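# Grundel Bench

**Grundel Bench** is a simulated two-arm work cell sold by Karthorpe as a software kit for training and testing robot control programs. It is licensed by the seat and runs on an ordinary desktop computer with a graphics card. Karthorpe markets it as a replacement for early hardware trials. That claim has drawn more doubt than the rest of the product, which is a fairly plain piece of software.

## Contents of the kit

The kit holds a model of a two-arm cell, a set of loose objects, a scripting interface and 21 prepared tasks. Most of the tasks are variations on sorting and stacking. A buyer who reads the task list closely will find that several differ only in the color of the object to be moved or the place it starts from.

Each task can be started from a fixed layout or a shuffled one. Shuffling moves and rotates the objects but leaves the table, the lighting and the camera where they were. Users who want those varied have to write the changes themselves, and the manual gives the subject less than a page.

A separate module, Shetty, records runs and plays them back. It was an independent tool before Karthorpe bundled it, and it still keeps its own settings file and its own way of naming joints. Converting between the two is left to the user.

## Sorting task

The best known of the prepared tasks is Tray Sort, which appears in most of Karthorpe's sales material. Colored cubes have to be picked up and placed in a tray by two arms sharing one table. The arms may work at the same time, and a run is failed if they touch.

Success is scored by whether a cube's center lies inside the rim of the tray at the end of the run. How it got there does not matter. A cube that is dropped from a height, or shoved over the rim, counts the same as one set down with care -- a choice that flatters clumsy control programs. The scoring rule can be changed in a script, but the figures in the brochure use the default.

## Published results

Karthorpe reports 2754 successful placements with its own sample controller. The brochure does not say how many attempts were made, so no success rate can be worked out from it. Nor does it say whether the layouts were fixed or shuffled. The company's support pages repeat the number without adding to it.

The brochure also says that a new user can have a first task running in 15 minutes. This is believable for the sample controller, which starts from a menu. It says little about the time needed to connect a buyer's own program, and the setup guide for that job is much longer.

## Transfer to hardware

The main question about any product of this kind is whether a program that works in it will work on a real cell. Grundel Bench handles rigid objects with simple shapes, and its contact model was tuned for them. Bags, cloth and anything that bends are not supported. Cables on the arms are drawn for looks and have no effect on motion, although on real equipment a snagged cable is a common cause of a stopped run.

Prascombe, a reseller that also rents out physical cells, offers a matching service in which a buyer's program is tried on hardware after passing in the simulator. The service includes up to 400 trials. Prascombe earns money from both halves of the arrangement, and it has released no side-by-side results. Until it does, the word "matching" rests on the seller's say-so.

## Versions

The current version came out in June. It added softer shadows and a new surface for the tabletop, and it fixed a fault in which grasped objects could slide slowly out of closed fingers. The release notes put the visual changes first. Old recordings made with Shetty must be converted before they will play, and those made before the grasp fix may not end in the same way.

## Assessment

For teaching, or for catching gross errors such as arms reaching through each other, the kit does its job at a fair price. Buyers planning to skip hardware tests on the strength of it have very little published evidence to lean on. A trial license is available, and it includes the scoring scripts in full.

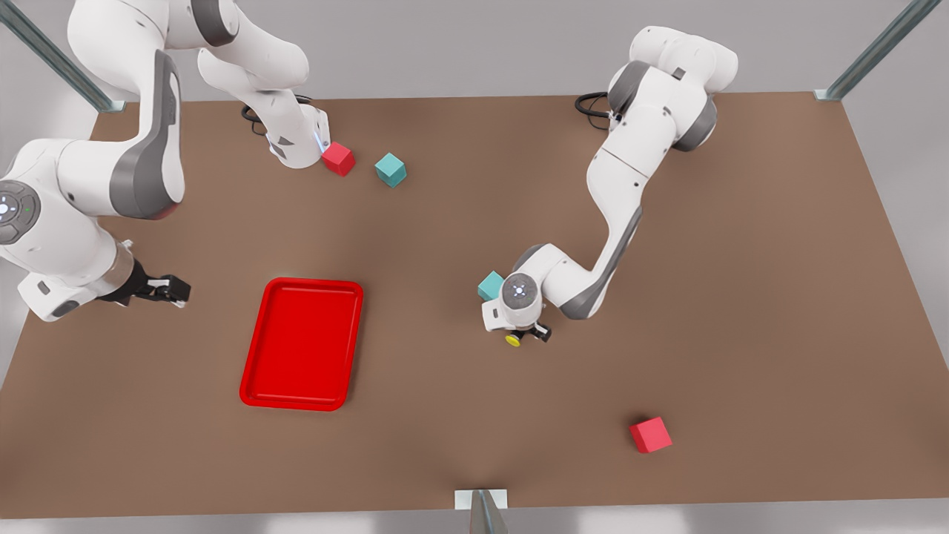
**Karthorpe entry editor**
Reviewer, simulation and automation products
Last revised Aug 23, 2025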